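Keep the planner boring

In our group we had, for most of last year, a beautiful planner. It took the wrist view, made a guess of the whole table, and computed one long motion from start to grasp. On the screen it was a pleasure to watch. At the real table it failed in ways that we needed days to understand, and I now believe that most small teams should not build such a thing first.

My opinion is simple. Write the short loop before the long plan. Our present controller, which we call Farora, looks 15 steps ahead and then throws the plan away and looks again. Ka-ming Tse wrote the first version in 185 lines, and I could read all of them in one evening. When it does something stupid, I can find the place where the stupid decision was made. 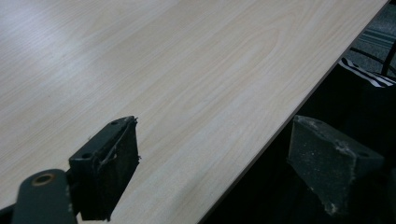 Page last changed: September 6, 2020

Take the edge of a table. In a simulator it is a perfect line and the finger is a perfect box. In the wrist view there is pale wood grain with light reflected on it, then a thin band of edging, then dark. The pad on one finger is frayed, the other one is dusty. A model which was fitted to clean fingers will have an opinion about those gray fibers, and it will not tell you.

Sieglinde Schwerdtfeger does not agree with me. She says that short loops only hide bad perception, and that we will pay for it when the tasks become longer. She is partly right - we have 2 tasks where Farora turns back and forth at the edge and never decides. For these I would accept a planner on top, but a small one, with its guesses written to a log that a person can read.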